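What the wrist sees

I have been meaning to write up the Lernari experiment since October, and every time I sit down to do it I end up back at the bench instead, so you'll have to forgive the shape of this one. My coffee is already cold.

Some background for those of you who come here mostly for the bread posts. I train a robot arm to pick things up and put them somewhere else. The method is plain imitation: I drive the arm by hand through a task, the computer saves what the cameras saw and how the arm moved, and a network learns to go from one to the other. My project is called Lernari, and it grew out of a smaller one called Nekden that I gave up on (fondly!) last year.

The question this time was which camera matters. Jianguo Cao, who has been patient with my emails for a long time now, was convinced that a wrist view alone would carry a short pick-up task. I thought that was nuts. The wrist view swings all over the place, it blurs when the arm moves, and half the time it's staring at the wall. So we made a bet, and I collected 1,000 demonstrations over a lot of evenings, with toys and odds and ends on the table, and trained 2 policies on them. One got the wrist view plus a fixed overhead view, and the other got the wrist view and nothing else.

I spent most of a Saturday just scrolling through the wrist recordings before training, which I recommend to anybody. You get a feel for how tilted and busy the world is from down there, with the gripper always in the way and the table sliding off at an angle.

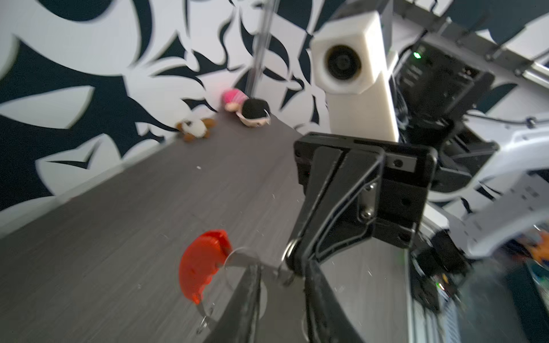
How it came out

Well, I owe Jianguo lunch. Over 14 test layouts the wrist-only policy failed on 4, and the policy with both views failed on the same number. They weren't the same layouts, either. The two-camera one got into trouble when I shifted the overhead camera a little between sessions - my own fault, I'd bumped the stand - and the wrist-only one mostly got lost when it started out pointing away from the toy.

I know that's a tiny test, and I wouldn't hang a paper on it. Still, I had expected the blurry frames to hurt much more than they did. I even tried throwing out the worst of them, and the arm got more hesitant near the table, so back in they went.

Next up is giving the wrist-only policy a bit of memory, so it can remember a toy it saw a moment ago. Jianguo thinks it will need less than I do. We haven't settled the stakes yet, but he's already sent me a menu.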